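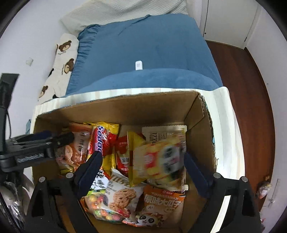 Blog > Small Rooms > Food

I have a rule about buying snacks, and the rule is that I'm not allowed near Hinds after 4 pm on an empty stomach. I broke it twice in November. The result lives in a cardboard box in the bedroom, because the kitchen cupboard at Diltcombe is the width of a cereal packet and already belongs to the cereal.

Mathis Guérin, my housemate, thinks food in a bedroom is the beginning of the end. He's French about it. He also knows exactly where the sunflower seeds are – the orange bag with the panda on it – and I've found the shells in his coat pockets.

The seeds are the big original-flavour ones and you can't eat them while doing anything else. I tried with a spreadsheet open and lost 18 minutes. The biscuits are more practical. I favour the choc-chip ones, which are plain and a bit sandy and go beautifully with tea. The bag of coloured lollies was meant for visitors. We haven't had visitors.

My packing system is that tall things stand up and everything else gets wedged in until it stops arguing. Dale Fraser at work says you should put the oldest stuff on top, like a supermarket, but Dale alphabetises his spices and lives in Zusodcombe, where they have pantries.

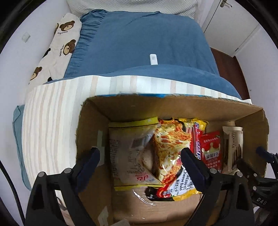

The noodle department, plus something bready in the yellow-edged packet.

Noodles are the reason I can't just chuck the lot in a drawer. They crush. One good lean from a heavy bag and you're eating soup with a spoon – perfectly nice, but it's a different dinner.

I did add up the last receipt, roughly $436 if you count the rice cooker, and I don't think anyone should count the rice cooker. Next month I'm meant to eat what's in the box before buying more. Mathis has offered to help.

4 comments | 18 shares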